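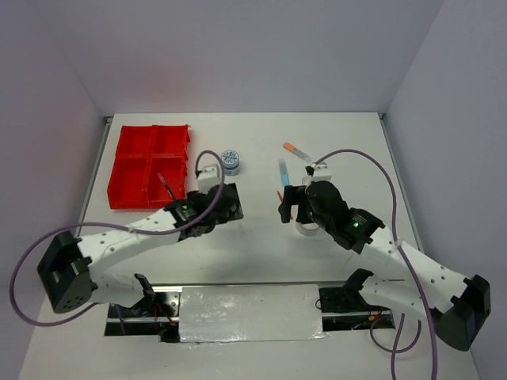

Home Organization Basics, Unit 4: Small Stuff on Desks

Hi again, everyone. Last time we got through closets, and I promised you something smaller for this unit, so we're doing pens, little jars and all the bits that pile up on a desk. You'll need a divided tray and your own small stuff. Any tray will do. I've used the Vunlow ones for years, but a cut-down shoebox with cardboard walls works fine too.

Start by getting everything out onto the bare table. Yes, everything! When I did this at my own desk in March I spread it all over the dining table and it took me most of an evening, mainly because I kept stopping to try the pens.

Next, group by shape before you group by use. I know the book does it the other way around (Ostermann, the chapter on drawers), and you're welcome to argue with me in class, but long thin things and short round things want different kinds of space. Pens and markers can lie at a slant if the compartment is too short for them to lie straight. Round jars are happier standing up, with the lid where you can see it.
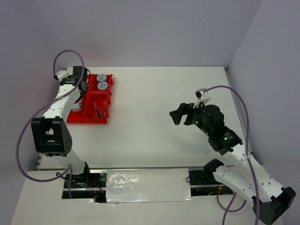 Page last changed: 2018-04-11

Two round containers with dark blue patterned tops share one compartment of the red tray, one in front of the other, and the slim things go in the compartment nearer you. I like that split. The tops face up, so if you keep different things in matching jars, put a label on the lid and skip the side.

A few people asked how full a compartment should be. My rule is that you should be able to get one thing out with two fingers and not move anything else. If you can't, take something out - it can live in a drawer.

Don't feel you have to fill every compartment, either. I leave one free for whatever turns up during the week, and then I empty it when I water the plants.

For next time: do one tray at home, use it for a few days, and write me half a page on what ended up in the wrong place. Bring the tray if it's easy to carry. The Ernia handout on labels is in the course folder, pages one to three only, and we'll start Unit 5 (kitchen drawers) with it.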